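Oltier G2 hand-held gripper: review after a month of furniture tasks

Posted 25th August

We bought two of these to replace a pair of Gorkach units that had reached the end of their pads. The work is collecting wrist-view demonstrations of ordinary household handling: moving chairs, straightening cushions, clearing side tables. All of it takes place in a large shared room with a stone floor and a lot of daylight, so the gripper gets tested on reflections whether or not that is the plan.

The G2 is a shell, a pair of rubber fingers, a trigger and a camera mount. It ships without a camera. Ours carry the same Plurkier module we had on the Gorkach, which made the comparison fairly clean. Weight with the camera fitted is 991 grams on our scale. The Gorkach was lighter, and operators notice the difference late in a session, mostly in the wrist.

Fingers

The finger pads are the best part of the product. They are soft, black and textured on the inside, and they conform to an edge instead of pinching it at two points. On padded and rounded parts the Gorkach needed a second attempt often enough that we built retries into the task script. We have since taken them out.

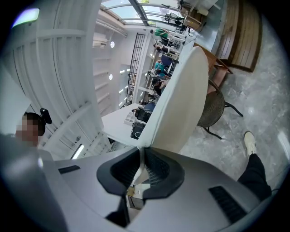
Closing force is set by a screw inside the housing. The factory setting is too high for thin plastics and about right for upholstery. Reaching the screw means removing four fasteners and the left half of the shell, and one of the fasteners sits under the camera cable. Oltier could have put a hole in the shell and saved everyone the trouble.

Trigger travel is long, with a light spring. New operators tend to stop short of full closure for the first few grasps. The aperture encoder reads this correctly, so the data is usable, but the grasp is weak and the object may rotate in the pads. A stiffer spring is sold separately. We fitted it to one unit and left the other alone, and the operators prefer the stiff one.

Camera view

The light gray housing takes up a good part of the lower image. That is normal for this class of tool, and a fixed reference in view is useful for checking that the mount has not shifted. My complaint is with the finish. Near windows the shell picks up enough light to pull the exposure down, and dark objects lose detail. Locking exposure at the start of each session fixed most of it. Matte tape on the upper surface would fix the rest, but it peels.

Tracking

Pose comes from the camera and IMU, with printed markers used to tie sessions to a common origin. Stone floors with a repeating vein pattern are not friendly to visual tracking. Over 275 recorded episodes we discarded 54, and most of those were tracking losses during fast turns toward the windows. The Gorkach did no better in the same room with the same module, so I put this down to the camera and the light and do not hold it against the G2. 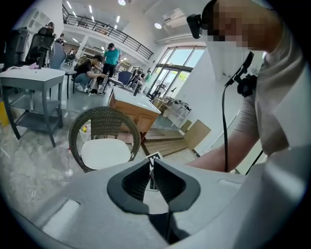

Nayeli Cisneros

Cable routing needs work. The camera cable leaves the housing at the rear and hangs free unless you clip it. With a head camera worn at the same time, the operator has two cables to manage, and they will catch on chair backs. We run both down the same side and tie them at the elbow — not elegant, but it has held.

The Dong controller box that Oltier recommends for logging worked on the first try and kept its clock in step with the head camera for a full session. Its fan is loud. The status light is on the underside, where it can be read only by picking the box up. Firmware updates need a Windows machine.

Compared with the Gorkach

Better: pads, encoder resolution, shell stiffness, availability of spare parts.
Same: tracking, camera mount, battery door.
Worse: weight, shell glare, access to the force screw.

I would buy the G2 again for furniture and soft goods. For small rigid parts I would wait for the narrow fingers, which Oltier has listed for January. Anyone with working Gorkach units and a supply of pads has little reason to switch before then. Order the stiff spring with the gripper, as it ships from a different warehouse and ours took longer to arrive than the grippers did.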